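Savita Rawat keeps the medicine for 28 households in her head, or did until last May, when she started writing it down. She runs a home visiting service called Clovine that helps older people sort out what is in their cabinets: what is still good, what has been taken twice, what belongs to a spouse who moved out years ago.

"People think it's a pharmacy job," she says. "Most of it is sitting at a kitchen table with a trash bag."

Rawat trained as a nurse and worked nights on a surgical ward for nine years. She left when her mother came home from the hospital with two bottles of the same blood pressure pill under different names. Her mother took both for a week before anyone checked.

"She wasn't confused. One label had the brand and one had the generic. She did what the labels told her."

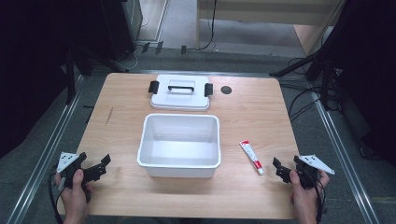
HOME AND HEALTH

A first visit takes two hours. Rawat asks the client to bring everything out, including what is in purses, coat pockets and the car. Tubes and creams come last, as people tend to forget they count as medicine at all.

"Ointment is the worst," she says. "Somebody gets a tube for a rash, the rash clears up, and six years later they put it on a burn. The date is on the crimp at the end, and when they roll the tube up from the bottom, the date goes first."

She tells clients to write the month they opened a tube on the cap with a marker. She also asks them to move everything out of the bathroom. Steam gets into the cabinet every time someone showers, and tablets don't do well in it. A bedroom closet shelf is fine. So is a kitchen cabinet, if it isn't next to the stove.

The box itself matters less to her than people expect. She likes one with a lid that closes properly and enough room to lay things flat. Anything deep ends up with a bottom layer that never gets looked at.

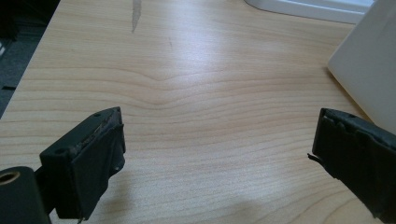
She is stricter about the list. Every client gets a single sheet with the name of each drug, the dose, the time of day and who prescribed it. One copy goes in with the medicine and one goes in a wallet. When something changes, both sheets get thrown out and written again. Crossing things out is not allowed.

"I had a paramedic call me from a client's hallway," she says. "He had the sheet in his hand and wanted to know if a line was crossed out or underlined. After that I made it a rule."

Babita Shukla, a client for two years, says the list was the part she fought. "I told her I knew what I took. Then I sat down to write it and I was missing three."

Rawat charges on a sliding scale, and some clients pay nothing. A local grant of 4,000 dollars covered her gas and printing last year. She has applied again and hasn't heard back. She would like to hire Robel Adugna, who helps her with visits when he can, for two full days a week.

In the meantime she keeps her own supplies at home in one place, with her own sheet folded on top. Her mother checks it when she comes over.

"She reads the dates out loud," Rawat says. "Last time she found cough drops from before I moved in."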